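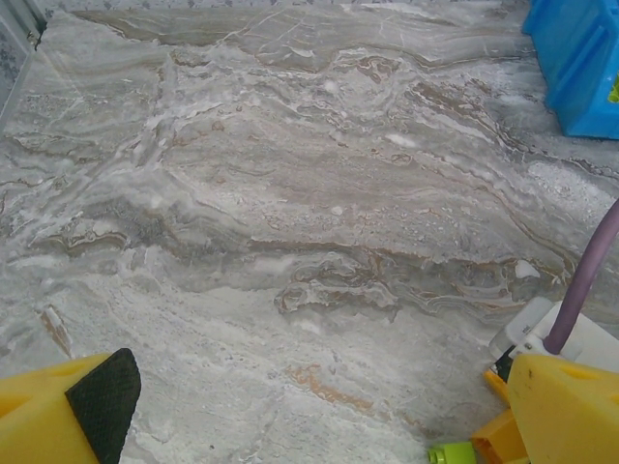 Why I Quit Buying Fancy Bread and Started Making Ugly Bread

28/08/2022

So the bakery in Tully closed in July and I did what any reasonable adult would do, which was sulk for two weeks and then order a bag of flour the size of a toddler.

I should back up. For 12 years I have bought the same loaf from the same shop. Seeded sourdough, dark crust, paper bag with the little window in it. I had it toasted with too much butter on weekday mornings and I had it under a fried egg when I was feeling fancy. Then a sign went up in the door thanking everyone for their business (they retired, good for them, I'm not bitter, I'm a little bitter) and I was left with the supermarket out in Pilton, where the sourdough tastes like a regular loaf that once stood near a lemon.

My friend Kulsoom Rizvi has been baking since college and has been after me to try it for ages. She gave me a jar of her starter with a piece of masking tape on the lid that said STOTOVIA. That's the starter's name. It came from a game she used to play with her brothers where Stotovia was a country with very strict rules about naps. I was told to feed it every day and keep it out of direct sun, and I've had houseplants with shorter instructions that I still managed to kill, so I was nervous.

The first loaf was a disaster! I'd like to say it was flat, but flat would've been an improvement, because flat things can at least be called flatbread. It had a dome on one side and a kind of cliff on the other, and when I cut it open there was one enormous hole in the top and what I can only call wet cement underneath. My husband ate a slice with jam and said it was "filling." We fed the rest to the compost.

Loaf number two I forgot the salt. If you've never had bread without salt, don't. It's like chewing on the idea of bread.

By the third one I'd started reading about it at night, which was a mistake, as bread people on the internet are intense. Everyone has a spreadsheet. Everyone talks in percentages. There's a whole argument about whether you should stretch and fold your dough every half hour or leave it alone, and I read 34 comments of grown people being rude to each other about it before I closed the laptop and went to bed. Kulsoom's advice was a lot shorter. She told me my kitchen was too cold and I was too impatient, and to wait until the dough looked puffy and jiggled when I shook the bowl.

Reader, I waited. I went and did the laundry, I called my mom, I cleaned out the junk drawer (five dead batteries, a key to nothing, a birthday candle shaped like an 8). When I came back the dough was jiggling like a water bed, and I got so excited I shaped it badly and dropped a bit on the floor. But it rose! It had bubbles in it! It was sort of the shape of a football and the crust had split in the wrong place, and it tasted so close to the shop one that I stood there in my socks and ate three slices before it was cool, which you're also not supposed to do.

Okay, a few things I've figured out, for anybody who's thinking of giving this a go.

You don't need much stuff. I bought a fancy basket and a fancy blade thing and I've gone back to a mixing bowl with a dish towel in it and a regular sharp knife. The one thing I would spend money on is a kitchen scale. I'd been using cups, and my cups and Kulsoom's cups were apparently from different planets.

Cook it in a heavy pot with the lid on for the first part. I use the old Pikdale pot my aunt left me, the one with a chip on the handle, and it makes a much better crust than the baking sheet ever did. Take the lid off near the end so it gets some color. Please use proper oven mitts. I used a folded towel one time and said some words the neighbors probably heard.

Your dough is going to stick to you. It's going to stick to the bowl and the counter and your sleeve and somehow the dog. Wet your hands instead of piling on more flour, it works way better. And soak the bowl in cold water afterward, hot water turns the leftovers into glue and then you'll be scraping it until Thanksgiving.

You can put the shaped dough in the fridge overnight and bake it in the morning. I didn't believe this for the longest time. I had been getting up at silly hours to make the timing work, like some kind of farmer, and the whole time I could've stuck it next to the milk and gone to sleep. The flavor is better too, a bit more sour, which I like and my husband says he's getting used to.

About the leftover starter: yes, you end up with a lot of it. I felt terrible pouring it out, so now it goes into pancakes. Swap some in for part of the flour and milk, add an egg, a pinch of baking soda, done. My niece had eight of them when she stayed over and then lay down on the rug.

I did the math on what it costs me, and I'm saving money per loaf as long as you don't include the basket, the blade, the giant flour, or the second giant flour. So let's not include those.

I still miss the shop, mostly the talking part. The woman at the register used to ask after my knee and she'd slip a broken cookie in the bag if there was one. You don't get that from a jar. But I took a loaf over to Kulsoom's last week, one of the better ones, with only a small cliff, and we sat on her back steps and ate it with tomatoes out of her garden and way too much salt, and stayed out there until the mosquitoes ran us inside.

Next up I want to try a rye. Kulsoom says rye is a whole different animal and I should get my shaping sorted out first. I've already bought the flour. If you have a recipe that's good for beginners, leave it in the comments, and please tell me what size pan you use because none of the ones I've found will say.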